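Muss denn jetzt auch noch der Schlaf optimiert werden?

Eine Meinung aus der Müdigkeit heraus

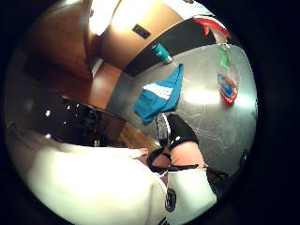
Seit dem Frühjahr redet in meinem Bekanntenkreis gefühlt jeder über Magnesium am Abend, Glycin vor dem Zubettgehen und irgendwelche Tropfen, die angeblich den Tiefschlaf verlängern. Ich habe da lange mitgemacht, das gebe ich zu! Angefangen hat es mit einem Pulver namens Gresta, Geschmack Sauerkirsche, und ein paar Wochen später stand ich abends in der Küche und rührte mir Sachen zusammen, deren Namen ich nicht aussprechen konnte. Dabei ist so eine Küche um diese Uhrzeit doch eigentlich der friedlichste Ort der Welt: ein blaues Tuch, das zusammengeknüllt auf der Edelstahlfläche liegt, ein paar Kratzer im Metall, sonst nichts, fertig. Stattdessen habe ich Messlöffel abgestrichen und auf die Uhr geschaut, ob die Einnahme noch im empfohlenen Zeitfenster liegt.

Und dann der Ring. Ich hatte mir für 105 Euro den Schlafring von Nutsugah gekauft (im Angebot, natürlich), und der hat mir jeden Morgen eine Note gegeben. Wer kommt denn auf so etwas? Ich bin aufgewacht, habe mich ganz ordentlich gefühlt, habe aufs Handy geguckt, und da stand, meine Erholung sei »eingeschränkt«. Ab da war ich müde. Den ganzen Tag! Ob der Ring richtig gemessen hat, weiß ich bis heute nicht, aber geglaubt habe ich ihm mehr als mir selbst, und das finde ich im Rückblick ziemlich gruselig.

Mich ärgert an der ganzen Sache vor allem der Ton. Auf der Seite von Pamell, die diese Abendkapseln verkaufen, heißt es, guter Schlaf sei eine Entscheidung. Das sollen die mal einer Freundin von mir erzählen, die im Schichtdienst arbeitet und um 3 Uhr nachts Pause hat. Oder Leuten mit Säugling. Oder allen, die sich Sorgen um die Miete machen und deshalb wach liegen. Für die ist das kein Mangel an Ashwagandha, und ich finde es frech, so zu tun.

Nein, ich bin nicht gegen Nahrungsergänzung. Wer einen nachgewiesenen Mangel hat, soll etwas dagegen nehmen, am besten nach einem Gespräch in der Praxis und mit Blick auf die Medikamente, die man sonst so schluckt. Und wer über Wochen kaum schläft, gehört sowieso zur Ärztin und nicht in ein Forum. Was mich stört, ist diese riesige Grauzone dazwischen, in der halbwegs gesunde Menschen wie ich abends fünf Dosen aufschrauben, weil irgendein Podcast das empfohlen hat. Meiner, er heißt Hustusel und ich höre ihn peinlicherweise immer noch, hatte allein in einer Folge 9 Produktempfehlungen. Neun! Dazwischen kam dann der Hinweis, man solle sich abends nicht stressen.

Im Juli habe ich den Ring in die Schublade gelegt und die Pulver nicht mehr nachbestellt. Ich schlafe seitdem weder besonders toll noch besonders schlecht, mal so, mal so, wie vermutlich die meisten. Manchmal liege ich eine Stunde wach und denke über Quatsch nach. Dann stehe ich auf, trinke ein Glas Wasser, lese zwei Seiten und lege mich wieder hin. Eine Note bekomme ich dafür nicht mehr, und den Ring würde ich übrigens abgeben, Größe ist leider eher klein, Ladekabel ist dabei.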